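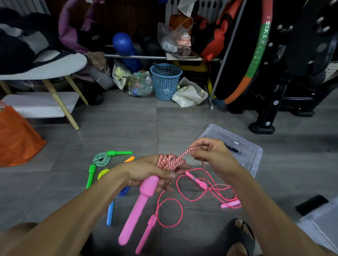
Sorting the skipping ropes, Wednesday

Clause 361 was mine because I had complained about it. The old wording said that tangled items must be separated "with due care", and I had written in the margin that no machine and hardly any person could work to that. My manager at Clusix sent it back with my name against it and a deadline at the end of May.

The customer was a chain of sports halls in Ekska. They had bought two Kaser units to tidy up after the children's classes, and the units did well with balls and mats. Ropes they treated as a single object. One of them had picked up a whole knot of skipping ropes by a single handle, carried it across the hall at shoulder height and let it swing into a boy's ear. He was fine. His mother wrote to us anyway, a fair letter, and asked what the rule was.

So on Wednesday I took my shoes off, put my sandals on and did the job myself, with the draft open on my phone and my wife reading it out. She teaches the under-nines and has no interest in clauses.

"Step one," she read. "Identify each item by colour and texture."

"Done."

"Step two. Select the item with the fewest crossings."

I looked at the ropes. I had no idea which had the fewest crossings. I pulled at the one that looked easiest, and the rest came up with it.

"You didn't do step two," she said.

"Step two is wrong."

"Then write that down."

She wrote it down herself, on the back of a class register. Under it she put: find a handle first. That was what I had been doing with my left hand the whole time without noticing. I held a handle still and let the other hand go along the cord, a bit at a time, and whenever it went tight I stopped and went back. The draft had nothing in it about stopping. It had a maximum force, a good number that somebody in the test lab had worked hard for, but a machine could stay under that number all afternoon and still pull a knot closed.
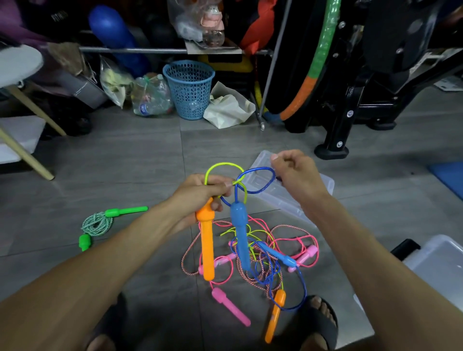 What should a unit do when a knot will not loosen?
It should stop pulling, lower everything to the floor and call a member of staff.

I typed that into the notes at the back of the draft while she made tea. It looked too short. The notes to the clause before it ran to 4000 words and had a diagram of a hosepipe.

"What if there's no member of staff?" she said, when she came back.

"Then it waits."

"With the ropes on the floor? Somebody'll trip."

We argued about that for a while. I said it was better than ropes in the air. She said that in a real hall the children come in early, and they run. In the end we agreed that the unit should stay beside the ropes with its light on and not go off to fetch mats, and I added a line to say so. She wanted a line about handles as well, that both of them had to be lying with their own rope before the job was called finished. I said that was tidiness and not safety.

"You've never run a class of nine-year-olds," she said, and I put the line in.

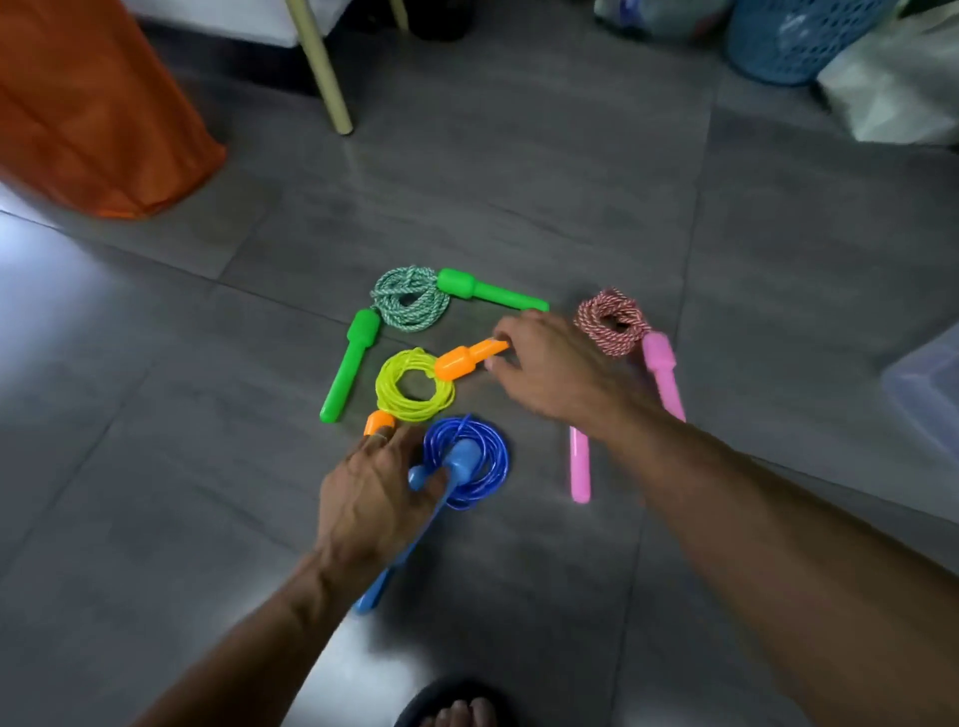

Mitiku Assefa

The review meeting was on a video call. A man from the test lab asked why the force limit had moved to second place, and I told him about the handle and the going back. He asked how many trials I had done. I said one, at home. There was a silence, and then he said they would do it properly, and could I send him the register.

He meant the list of steps. I sent a photo of both sides, so he also got the names of the children who had missed judo.

His team changed three words. "Call" became "alert", "tight" became "under tension", and "floor" became "nearest stable surface", which my wife said was how you end up with skipping ropes on a radiator. I passed that on as a formal comment. They changed it back to "floor".

The halls in Ekska got the update over a weekend. I rang the manager there afterwards and asked how the ropes were going. She said the units were slow now. One had stood over a knot with its light on for most of the lunch hour until she went and undid it.

"Is that right?" she said. "Is it supposed to do that?"

I said it was, and read her the clause.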